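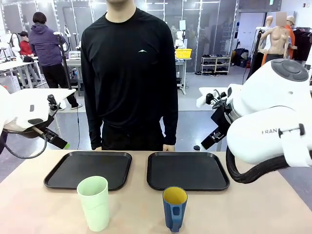 ## Where should the person stand when a two-arm tabletop robot is running, and what do you write down about it?

Posted by **Fliluvari**

Hi all! I got handed the job of writing our house rules for the table setup and I'm stuck on the people part. We run two arms, one coming in from each side, with a couple of black trays between them and whatever we're moving that day (cups and mugs, mostly). Somebody stands across the table, arms down, hands just back from the far edge.

My draft says "operator stays clear of the arms" and my boss sent it back with "clear how?" in the margin. Fair enough. So do you give a distance? Do you tape a line on the floor? And does it matter that other folks are at benches in the same big room? I've got 22 lines of rules so far and I'm pretty sure half of them will never get read.

---

**Rugemalira**

I've written two of these and your boss is right, "clear" doesn't mean anything at four in the afternoon when people are tired.

What worked for us was picking one ready position and naming it. Ours is: feet behind the tape, arms down, nothing past the table edge. Both arms have to be stopped before anyone reaches over, and you say "hands in" out loud before you do it. Then "hands out" when you're back. It feels silly for a day or so and then you stop noticing.

On distance — don't copy a number from me or anybody else on here. It depends on how far your arms reach, how fast you run them and how quickly they stop, so get it from your own risk assessment and the arm's manual. We ended up with 40 cm from the table edge to the tape, at our speed setting, and we had to redo it when the speed changed.

Couple more things I'd put in:

- Sleeves snug at the wrist, lanyards off, long hair tied back.
- Loose stuff off the table before a run. Bottle caps, pens, tape rolls. If it isn't on the item list for the task, it goes in the bin.
- Cable slack checked at both arms, through the whole range of motion and not only at the home pose.
- Where the stop button is, and who has a hand on it. If the person at the table is standing with arms down, it has to be reachable from there, or a second person holds it.

For the people at the other benches, we taped off a walkway and left it at that. They do need to know what the stop button looks like.

---

**Dullon**

just put up a fence. problem solved

---

**Zetley**

A fence is great if nobody has to reset the trays, but it sounds like your person is part of the job, so I'd go with the first answer and add a little.

Keep it to one page! Our old one had 50 rules on it and I once asked people at lunch to tell me any three. You can guess. We cut it down to what you do before, during and after a run, and moved the rest into the setup manual where the person bolting arms down will see it.

Also write down who can change the speed. We had that missing for almost 194 runs, and then I found two shifts using two different settings, both sure theirs was the official one. Nothing bad came of it but I wasn't happy — the floor tape had been measured for the slower one.

If you're in the US, look up R15.06, and ISO 10218 is the international one. They're long and kind of dry. Read the collaborative parts first and go back for the rest once you have a draft to compare against.

---

**Fliluvari**

Thank you, this is super helpful. Stealing "hands in / hands out" for sure. I'll ask about the stop button tomorrow, I don't think ours can be reached from the far side of the table.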